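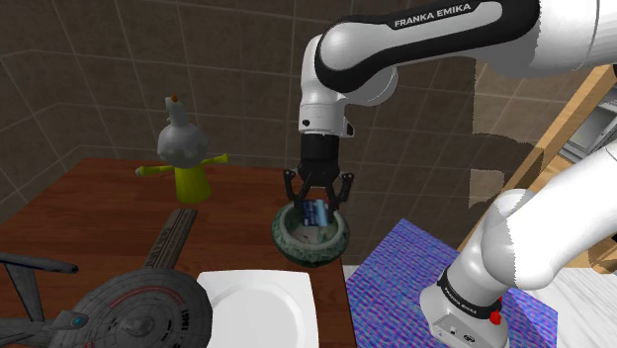 # Grudon

Welcome, and thank you for finding your way to us! Grudon is the simulated pick-and-place collection put together by the after-hours robotics club at Bivgate College. It holds 3473 short episodes in which one arm, standing next to a table, picks up a small thing and puts it somewhere else (or tries to, and drops it on the way, which we have kept in as well). We started it in January as a way of giving new members something to do while they waited for their turn on the computers, and it grew a good deal faster than our folder names could keep up with.

If you are a member and only want to get going, skip to *Getting started*. If you are from another school or club and are wondering whether any of this would be useful to you, please read the whole thing, and especially the part on known problems.

## What the task is

Every episode begins with a line of plain text, such as `take the blue box out of the green bowl and put it on the plate`. A club member then drives the arm through the job from the keyboard or a game controller. The bowls are the hard part. On a flat table you can come down on a small box from almost anywhere, but inside a bowl the fingers have the sides to contend with, and if you come in at a poor angle you push the whole bowl along instead of picking anything up. Beginners do this constantly. So do the rest of us.

The tables are dressed with things that have nothing to do with the job – figurines, model spaceships, spare crockery – so that a program trained on the data has to look for what it was asked for. Members choose these themselves from the shared object folder, and tastes vary.

## What is in the folder

```
grudon/
 episodes/ one folder per episode
 scenes/ the room and table files
 objects/ meshes and textures
 splits/ train.txt, test.txt
 tools/ replay, checking and export
 NOTES.md the club diary, more or less
```

Inside each episode folder you will find:

- `text.txt` – the instruction, as typed by the person driving
- `moves.csv` – joint angles and finger opening, one row per step
- `view/` – pictures from the main camera
- `result.txt` – `done`, `dropped` or `gave_up`
- `driver.txt` – a nickname, never a real name

There are 80 scene files altogether. The held-out list in `splits/test.txt` has 239 episodes in it, and the scenes they use do not turn up in `train.txt`. Please leave that list alone, even if you find an episode in it that annoys you. We compare everyone's results against it, and it caused a proper muddle in the spring when two of us had different copies.

## Getting started

You will need Fadomer, our little wrapper around the simulator, installed first. Its own README covers that. Then, from the top folder:

```
python tools/check.py
python tools/replay.py --episode 0093
```

The first command looks for missing files and prints a grumble for each one. The second opens a window and plays episode 93, the one we show to every new member, where the driver has three goes at the box before getting hold of it. If that plays through to the end, your setup is fine and you can start recording.

To record:

```
python tools/record.py --scene kitchen_04 --driver yournickname
```

A few things that will make your first evening more pleasant:

1. Type the instruction before you touch the controller. If you write it afterwards you tend to describe what you did, including the mistakes.
2. Come down slowly over a bowl and line the fingers up before you go below the rim.
3. If you drop something, carry on and try again. Mark the episode `dropped` only when the object ends up somewhere the arm can't reach.
4. Save before you close the window. There is no warning, and I know there should be one.

## How the instructions are worded

We ask people to write as they would speak to a helpful cousin. That means you will find `pop the packet on the plate please` next to `move blue box to plate`, and both are welcome. Spelling has been left as typed apart from object names, which we tidied with a script so that searches work. The script was a bit keen and turned a few uses of "plate" into "plates". They are listed in `NOTES.md`.

Colours are whatever the driver thought they were. The greenish bowls are a lasting source of argument in the club, and the same bowl may be green in one episode and teal in the next. I decided to leave this be.

## Known problems

- In some of the room files the walls don't meet the furniture neatly, and you get ragged edges where one model stops and the next begins. It makes no difference to how the arm moves, but a program that learns from pictures may pick up on it.
- Thin packets sometimes sink a little way into the bottom of a bowl. Reset the scene if you see it while recording.
- The early episodes were driven by very few people, so they share the same habits (mostly mine, and mostly a swing out to the left that serves no purpose whatsoever).
- Plates slide too easily. We have changed the friction setting twice, and the value used is written in each scene file.
- Nothing in here has been tried on a real arm. Please don't send `moves.csv` straight to a machine that could hurt somebody.

## Using it for coursework

You are very welcome to. Members on the Drummond award have used Grudon for their written projects, and the usual arrangement is that you say which episodes you recorded yourself and which belong to the club. If you train something, put your settings and your score on the held-out list in `results/yournickname.md`, and do include the runs that went badly, as those have been the most useful ones to talk over.

## Adding your own episodes

Make a branch, add your episodes, run `check.py`, and ask another member to replay a handful before it is merged. New objects should be things you made or have permission to share, with a line in `objects/SOURCES.md` saying where they came from. Several older objects are still missing that line, and I am working through them an evening at a time. If you recognise one as yours, please fill it in!

## Contact

Keir Gillies looks after the folder, wrote most of this page and can usually be found in the computer room after four o'clock. Bug reports are best left as issues, with the episode number in the title.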